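Flolik Home Assistance Service: An Assessment

The purpose of this entry is to set out my findings on the Flolik home assistance service, a two-armed household robot offered on a monthly plan. The review covers bedroom tidying only. Kitchen duties will be addressed separately.

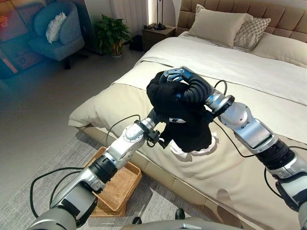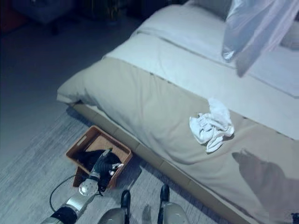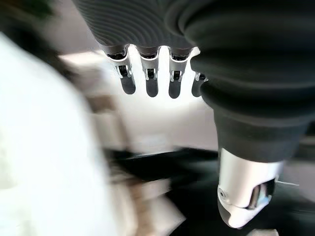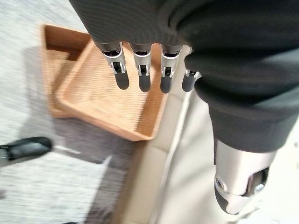
The plan costs 80 dollars per week, with a setup fee of 1391 dollars. Subscribers must sign for a minimum of 19 weeks. The comparable Anura package has no setup fee but requires the purchase of the machine itself, and its laundry functions are sold as an extra.

Hand quality is the main argument in favor of Flolik. Clothing is a difficult material for any machine, and the supplier states that the finger joints are rated for 3000 hours before service. I am not in a position to confirm that figure. Replacement parts are handled by Karagiannis, whose stated response time is two working days.

Bastian Oltmanns, who manages customer accounts, answered my written questions promptly. He confirmed that heavy winter coats and bed linen are outside the present terms. Despina Antoniadis has used the service since January and considers the scheduling tool its weakest point, a view I share. Changes to a visit must be entered the day before, and the confirmation message does not list the rooms selected.

Households with a regular routine may find the terms acceptable. Those requiring help at short notice should request a trial period in writing before signing.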